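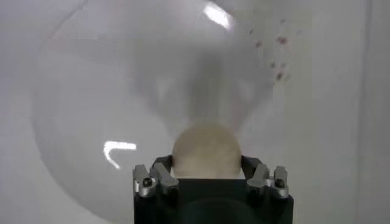
Levden, September

My sister-in-law sent me a link last month with the subject line "you need this," and what I needed, apparently, was to sleep in 90-minute blocks. She has been on the Hurevness plan since spring. She goes to bed at a time that an app picks for her, gets up at a time that the app picks for her, and tells everyone at dinner how rested she is. She did look rested. She has also stopped drinking wine, stopped taking the late shift, and sent both kids off to college, so I have some questions about which of these things did the work.

I should say that I sleep badly. I have slept badly for most of my adult life and I've tried a lot of what is on sale, so I don't come at this as a person who thinks it's all nonsense. I think a good part of it is nonsense. I'd be glad to be shown otherwise.

The idea, if you've been spared it, goes like this. Sleep comes in cycles. Each cycle lasts 90 minutes. If you wake up at the end of a cycle you feel great, and if you wake up in the middle of one you feel like something scraped off a pan. So you count back from your alarm in blocks of 90 and that gives you your bedtime.

The first part is fine. Sleep does come in cycles, and any basic textbook will tell you so. The trouble starts with the 90. Cycles aren't all the same length. They differ from one person to the next, and they differ in the same person from the start of the night to the end of it. If yours run to 103 minutes and you go through five of them, you're more than an hour off by morning, and your perfectly timed alarm is going off wherever it likes. You also have to know the minute you fell asleep. I have never once known this. The whole point of falling asleep is that you aren't there for it.

I put this to Mi-kyung Song, who lives across the hall and used to work nights on a hospital ward. She laughed and said that on nights you slept when the building let you, and that the people who did best were the ones with thick curtains and no small children. Then she asked if I wanted her old curtains. I took them. They're brown and they smell like a closet, and I'd put them up against any app in the store.

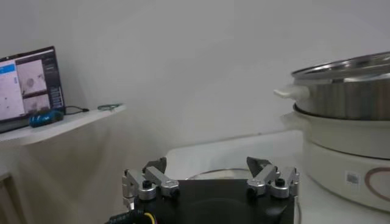 Ye-ji Seol

Then there's the matter of the score. Hurevness gives you one out of 1000 every morning. My sister-in-law gets 900 on a good night and she'll tell you so before you've sat down. I signed up for the free trial to see what mine would be, wore the wristband (it's made by Yook, and it pinches), and woke up on the third day feeling better than I had in weeks. The app told me I'd had a poor night. I felt worse by the time I'd finished reading it.

Two days later I lay awake from two until nearly five, listening to the neighbor's heat pump, and was congratulated on my steady rest. I suppose I was lying very still. I was lying still out of rage, but a wristband can't pick that up.

A wristband knows that your arm moved and how your pulse is doing, and it guesses the rest. It may be a pretty good guess across a big crowd of people. It may be a bad one for you, on the night you care about. The app doesn't say "we think" anywhere. It says you had 47 minutes of deep sleep, and you carry that around all day as if a doctor had told you.

I wrote to their help desk and asked how the score was worked out. What I got back was friendly and said that it drew on a study of 3000 users. I asked whether anybody had checked those users against a proper sleep lab, and who had paid for it. The second reply thanked me for being part of the Hurevness family and offered me a month at half price. I've asked again. If I hear anything I'll put it up here, and I mean that, even if it makes me look silly.

One more thing about studies like that, as people keep quoting them to me. The people who stay with a sleep plan long enough to be counted are the ones it's going well for. If you gave up after a week and threw the band in a drawer, you aren't in the chart. My band is in the drawer with the batteries. I don't expect to be in the chart.

And bad sleep goes up and down by itself. I've had terrible months followed by decent ones with no cause I could name. If I'd started a new tea or a new pillow at the bottom of the bad stretch, I would be writing a very different post, with a discount code in it. I know this because I did just that some years ago with an herbal drink called Rusia. I told everybody about it. I bought it for my mother. I was asleep by eleven every night for five weeks, and then I wasn't, and I was still drinking the stuff, and it tasted like a wet basket.

So what do I do? Not much. I get up at the same time every day, weekends too, which I resent. No coffee after lunch. The curtains. If I'm wide awake at three I get out of bed and sit in the kitchen with a dull book until I'm drooping over it. None of this is new, and most of it was in a leaflet that my doctor handed me years ago and that I lost on the bus. Some weeks it helps. Some weeks I read a lot of dull book.

My sister-in-law has read a draft of this and says that I didn't give it a fair try, that you have to do six weeks, and that I went in wanting it to fail. The last one may be true. She also says her score went down while she was reading it, which I don't think is how it works — but then I still don't know how it works, and I did ask.

If you've worn one of these bands and slept in a lab on the same night, please write to me. I'd like to see the two sets of numbers side by side. I'm less interested in how you felt about it, though you can put that in too.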